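Chopping boards – plastic or wood?

MeinirV
Right, settle this for me. We moved to Grimham in February and I'm finally replacing my kitchen bits. I had a white board for years and loved it, but my sister swears by wood and won't hear otherwise.
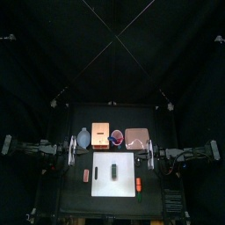

Posted by Meinir Voyle, 5/13/23, in Kitchens & Cooking

She paid 80 quid for hers at the Bowen shop in Rambridge, which made my eyes water! I was thinking more like 20.

imani_sang
Plastic every time. Mine goes in the dishwasher and that's the end of it.
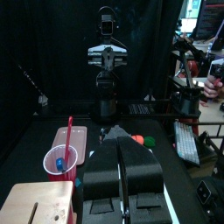

I did have a wooden one as a wedding present and it split right down the middle – oiled it and everything.

Fulline35
Sorry Imani, can't agree. You left it soaking, didn't you? Ours has done 13 years and it's kinder to the knives.

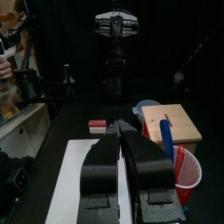 A quick wipe, dry it standing up, bit of oil when it looks thirsty. Plastic gets all those grooves in it and then it stains when you do beetroot.

imani_sang
I did NOT leave it soaking, thank you. And bicarb shifts beetroot.

MeinirV
Oh dear, I've started something. Might get a cheap white one for meat and ask for a wooden one for my birthday.
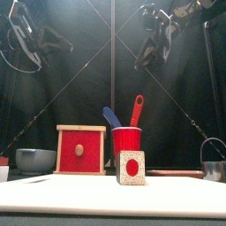 Red cup and little patterned block

Does anyone know if Bowen do a sale?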